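Zirnness says gripper upkeep is under control. The log is less sure

5 January 2023

Zirnness has changed the way it looks after the hand-held grippers at its Burkisden office, and says the new routine will put an end to the drifting fingers that spoiled part of its autumn work. Readers who remember the same promise in October may want to wait.

The grippers are simple enough tools. A person holds the housing and works a pair of black fingers with yellow tips, and the recorded movements are later used to teach a robot arm. If the two fingers do not close evenly, the arm learns the fault along with everything else.

Under the new rules each gripper is checked at the start of a shift. The fingers are opened fully, closed on a bar and opened again, and anyone who sees one side lag is meant to take the tool out of use. Tips are replaced after 70 hours. Until now they were changed when somebody complained.

"It takes three minutes and it catches most of it," said Lucienne Tanguy, who runs the Burkisden team. Asked what "most" meant, she said the company did not yet have a figure it was happy to publish.

The maintenance log, which Zirnness let us read, lists 2927 recordings made in the last quarter. Of those, 63 were thrown out for uneven closing. That sounds small, but the log only covers faults that a reviewer spotted by eye, and Tanguy accepts that others may have got through.

Fadi Akl, who repaired grippers for Budolau before going freelance, is not convinced by the hourly limit. Tips wear according to what they are asked to hold, he said, and a day on metal parts can do more harm than a fortnight on soft ones. He would rather see the screws in the housing checked for tightness, a job the new sheet leaves until the end of the week.

Zirnness says it chose the weekly check to save time and will look at it again in spring. It would not say what the October repairs cost.
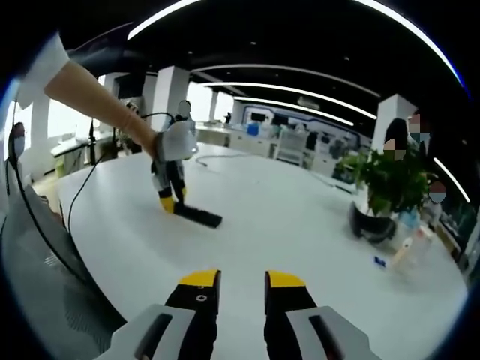 Hand-held grippers at a round table in an open office, one of them closed on a black bar.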